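4. Apparatus

4.1 Choice of controls

The study compared how adults learn an unlabelled sequence of operations on controls of four familiar kinds: sliders, push buttons, toggle switches and plug connections. The kinds were chosen because each calls for a different movement of the hand and gives a different sort of feedback. A slider has a continuous range and can be left at any point along it. A push button returns to rest once released and keeps no trace of having been used. A toggle switch holds its position and can be read at a glance. A plug has to be located, grasped and seated, and an error in placing it is often noticed only afterwards.

Earlier work in our group used a flat control board (the Perotel board), on which all controls were fixed to one panel at equal spacing. Participants in that work tended to describe the sequence by place ("the third one along") and seldom by function. Pathak argued in the internal report on the Perotel series that the even spacing invited this strategy, and that a board with uneven spacing and mixed heights would give a fairer test of memory for the action itself. The present apparatus follows that recommendation.

4.2 Construction

The task box is modular. Each module is assembled from flat panels with interlocking edges, and the modules stand side by side to form a single unit. Panels can be exchanged separately, which allowed a worn slider panel to be replaced in November without disturbing the rest of the box. Handles at the two ends allow one person to lift the unit and set it down on the table without touching the controls.

The order of the modules was fixed for all participants. Rotating the order was considered during piloting and rejected, as it would have confounded the reach distance with the type of control. Reach distance was instead treated as a property of the module and entered as a covariate in the analysis (Section 6).

Panel colours were restricted to greys so that the strongest colours on the unit would be those of the controls and plugs. Lettering is white on the dark panels. The numbers beside the sliders serve as targets in the verbal instructions ("move the lower slider to four"), and the same wording was used in every session.

4.3 Setting

Sessions were held in a plain white enclosure with a white table. Nothing was fixed to the walls. The box was placed at the middle of the table before the participant entered, and its position was checked against a paper template, which was then removed. Lighting was overhead and was left at the same level throughout. Final adjustments to the layout were completed on 2018-11-30, and no changes were made after that date.

4.4 Procedure for resetting

Between trials the experimenter returned each control to its starting state in a set order: sliders, toggles, plugs. The buttons needed no resetting. A trial was discarded if any control was found out of its starting state when the participant began. Of 4,000 trials run, 55 were discarded on these grounds, most of them owing to a toggle left in the wrong position. Resetting was carried out by Nishad in all sessions, and the written record of starting states was checked by a second member of the group at the end of each day. 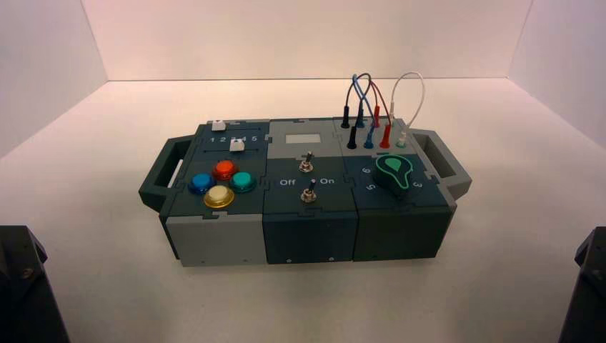 Figure 3. The task box. Left module: two sliders and four push buttons. Middle module: two toggle switches with Off and On marked between them. Right module: plugs and patch cables.

Why were the push buttons given different colours when the toggle switches were left alike?
The buttons were named by colour in the instructions, whereas the toggles were named by position, and a colour code on the toggles would have added a second cue that the sequence did not use.

4.5 Limitations of the apparatus

Two points should be kept in mind when reading the results. First, the modules differ in the number of controls they carry, so that a count of errors by module is not directly comparable. Error rates are therefore given per operation. Second, the plugs demand more force than the other controls, and participants with reduced grip strength may have been slowed for reasons unrelated to memory. Grip strength was measured before the first session using the Kultier procedure and is reported with the other participant data in Table 2.

The sliders also showed a slight difference in friction, the upper one being stiffer. The difference was present from the start of testing and did not change noticeably over the series. Since the two sliders were never compared with each other, no correction was applied.

5. Measures

Completion time was taken from the end of the spoken instruction to the release of the last control in the sequence.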